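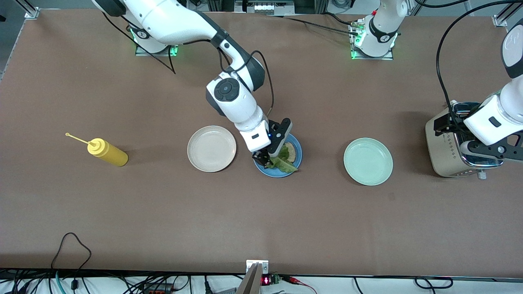 Two-arm food preparation cell at the Limside test kitchen, with one gripper at the blue plate and the other at the toaster.

Limside halts two-arm kitchen trials after grip-force fault

Limside has suspended unattended running of its two-arm food preparation cells after a fault in which a gripper kept closing past its set force limit. No one was injured. The company has notified all three sites where the cells are in use and is asking operators to follow the interim instructions below.

The fault was recorded during run 397 of a planned series of 1523. A squeeze bottle split while it was being held over a plate, and the arm did not release it when the stop command was sent from the control screen. The operator on duty then pressed the hard-wired emergency stop, which cut power to both arms as designed. 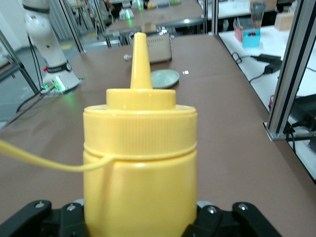
VURULNESS, 7th October – An internal review has traced the fault to a software update installed on the gripper controllers. Under certain conditions, the controller lost its force reading and continued to act on the last value it had received. The on-screen stop command waited behind the missing reading and was delayed by over 3 seconds.

"A stop command must be obeyed at once, whatever else the controller is doing," said Morven Ogilvie, head of product safety at Limside. "In this case it was not, and we regret that our checks before release did not find the problem."

The earlier software version has been restored on all cells. Until further notice, operators are asked to:

Keep a trained person within reach of the emergency stop whenever the arms are powered.
Use the emergency stop, and not the screen, to halt a gripper that is holding an object.
Switch off toasters and other heated appliances at the wall before entering the work area.
Report any split or crushed container to Limside on the same day.

Stader, which supplies the gripper controllers, is preparing a corrected version. It will be tested over 100 full runs under supervision before it is offered to customers. Limside expects to publish the results in January.

Supervised trials may continue under the interim instructions. Sites that have not yet confirmed the return to the earlier software should contact the Limside product safety office.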